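Huia Dunstan (@huiadunstan)

Thread on the dried chili price mess out of Ponholm bc my inbox is full of it

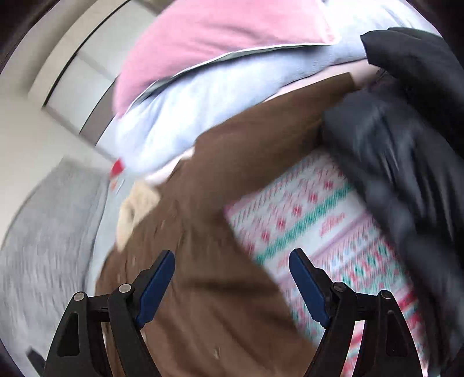 1/ Export buyers at the Ponholm depot opened at 156 a bag in March. Farmers were told 1012 bags minimum per co-op or no deal. Most of the small ones can't get near that alone

2/ So Obura and Stidar growers pooled. 47 farms, one truck contract, one moisture test. First time those two valleys have agreed on anything I think

3/ Moisture is where it went wrong. Buyer's meter vs the co-op's own meter, two different readings, same bags. 50 bags sent back at the gate. No paperwork with them, just "too damp"

4/ Talked to Bianka Pintér who runs the drying floor at Obura. "They tested from the top of three bags and walked off." She wants a third party meter on site. Seems fair to me

5/ Venine (the trader) says the contract lets them reject on their own reading. I've seen the page. It does say that. It also says growers get a copy of the result and they didnt

6/ Who pays the return freight?? Contract is silent. Right now the growers are

7/ Ppl asking if they should sell local instead. Local price is lower but it's cash the same day. If your school fees are due that matters more then the export rate

8/ Next load goes at 6am. Growers are taking their own meter to the gate this time and writing down every number

9/ if you sold to Venine this season and got bags back, dm me the slip. Or tell me you never got a slip

Last updated: March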